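Home Issues Articles Submissions About Search

4. The town hall as first cinema: film-going and film-making in Pristdale
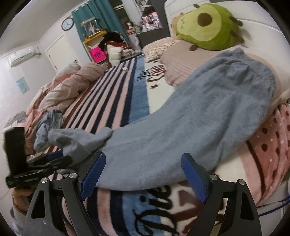 We turn now to the second of our two towns, and we ask the reader's patience while we linger a little over it, for Pristdale rewards lingering. Where Novorham had a proper picture house with a sloping floor and a neon sign, Pristdale had a hall with a flat floor, stacking chairs and a screen that was wound down from the rafters by hand. The film society that met there never had more than 200 paid-up members in its best years, and in most years it had a good many fewer. Even so, 5 of the 8 film-makers who took part in our interviews grew up within walking distance of that hall, and all of them brought it up before we had a chance to ask.

What they remembered was seldom the films themselves. They spoke of the smell of the gas heater, the break between reels when the tea urn came out, and the odd feeling of watching a big American picture beside the person who had sold them their school shoes. One participant recalled being allowed to sit behind the projector as a child and coming to believe, quite seriously, that the projectionist chose what happened next. We were very fond of this story, and we think it carries some weight. In the larger towns studied by earlier writers, children met film as something finished that arrived from elsewhere. In Pristdale they could see the works, and several went on to describe their own careers as a long attempt to get back behind the machine.

Figure 4. Pathways into film-making among the interview participants, grouped by the town in which each first attended screenings regularly.

As Figure 4 suggests, the pathway from the hall to the camera was rarely a straight one. Only two participants went directly from school into any kind of film training. The others came round by way of wedding videos, community radio, a stint in a hardware shop and, in one case, a good many seasons of fruit picking. The Prajapati workshops, which began as a modest evening course in the hall's supper room, turn up again and again in these accounts. They offered a shared camera, an editing desk that had to be booked well ahead, and the company of other people who wanted to make something. Participants were generous about the teaching but kept coming back to the company – the lifts home, the borrowed tripods, the neighbours talked into playing policemen.

It would be easy to make too rosy a picture of all this. The Curach fund, which paid for short films across the district, favoured scripts with a rural flavour, and some participants felt they had been nudged towards sheep and droughts when they would sooner have written about office life or outer space. One had put in the same comedy twice, the second time with its setting moved to a dairy, and was still a bit sore that only the dairy version got through. We take up the question of local colour, and who asks for it, in Section 5.

For the present we would simply note how long the habits of the hall lasted. Participants who now work in the city still described test screenings in terms of the old flat floor, where a tall person in the second row could spoil the evening for everyone behind, and where a bored audience could be heard quite plainly in the creaking of the chairs.

Related articles
Novorham's picture house and the Saturday matinee
Small funds, short films: the Curach scheme in its early years
Learning to edit on a shared desk
Tea, reels and raffles: film societies in country halls

Contact the editors | Copyright remains with the authors | Back to top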